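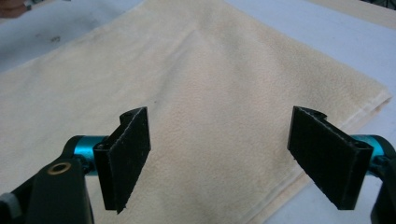
Page last edited in November. Comments are open again, see the bottom.

Plomach, reviewed by somebody who owns too many story card decks

I write monster stories, mostly short and mostly silly, and I get stuck in the same place every time. The creature shows up, everybody screams, and then I have no idea what to do with the next eleven pages. So when I saw Plomach, which is a deck of plot cards made just for creature features, I bought it before I'd finished reading the product page (this is how I buy everything, sorry wallet).

The idea is simple. You draw a Creature card, a Place card and a Trouble card, and those give you your setup. Then you draw Turn cards whenever the story slows down. The Turn cards are the whole reason to get this thing! They're little pushes like "the creature is protecting something" or "the only exit is one the creature made." Each one has a second, meaner version printed along the bottom edge, and you flip to that one if the first feels too easy.

My first try was at the kitchen table on a Saturday with a big pot of coffee. I drew a giant moth, a ferry and "someone on board has been feeding it." I had 1478 words by lunch, and for me that's a great morning. The second session got me to 2149, although a good chunk of that was two deckhands arguing about soup and I've cut most of it. The soup was funny. It had to go.

The best cards by a mile are the ones about size. There's a small run of them, marked with a ruler symbol, that ask you to decide how big your monster is compared to something ordinary in the story, and then change your mind halfway through. I'd never thought of doing that. My moth went from "bigger than the lifeboat" to "small enough to hide in a coat sleeve" and the story got so much creepier. If Plomach sold the ruler cards on their own I'd tell you to buy those and skip the rest.

Now the grumbles. The Place cards are weak. You get a lighthouse, a mall, a lab, another lab, a swamp, and a "research station" that sure sounds like a third lab to me. I ended up making my own on index cards. Also the rules sheet is a mess: it says to draw 6 Turn cards at the start, and then the sample story on the back only ever uses four, with no word on what happens to the others. I keep mine face down and peek when I'm desperate.

The cards themselves are fine. They're a bit slippery, so shuffling is an adventure, and the box lid pops off if you so much as look at it. I keep a rubber band on mine now.

How does it stack up against the other one people always ask me about? I had Flodance for a couple of years and I still like it for mysteries, where you want clues to land in a certain order. It's more structured and the writing on the cards is prettier. But it gets stiff with monsters. Every creature in Flodance ends up having a tragic past, and sometimes I just want a slug the size of a bus that's mad about the bus! Plomach is looser and dumber and I mean that as a compliment.

There's an expansion called Ditia, all ghosts and curses. I've only played with it twice, so take this with a grain of salt, but the possession cards felt like the same card over and over. Somebody acts strange, somebody notices, somebody doesn't believe them. I'd wait for a sale.

If you write with a group, it works okay with three people. We did a round robin where each person wrote a page and handed it over with a fresh Turn card, and ended up with a story called Bastos about a town that worships a very large crab. It came to 1171 words and makes no sense past the second page. I love it. With five people it dragged, mostly waiting around for your go.

Would I buy it again? Yep, for the Turn cards and the ruler ones. If you already have a shelf of prompt decks and you don't care about creatures, you can pass. If your monster keeps standing in a doorway roaring while you stare at the ceiling, get it.

Four stars. It loses one for the labs.

Comments: keep them friendly, please, and put a warning up top if you're spoiling a movie. Links get held until I've had a look at them, usually in the evening.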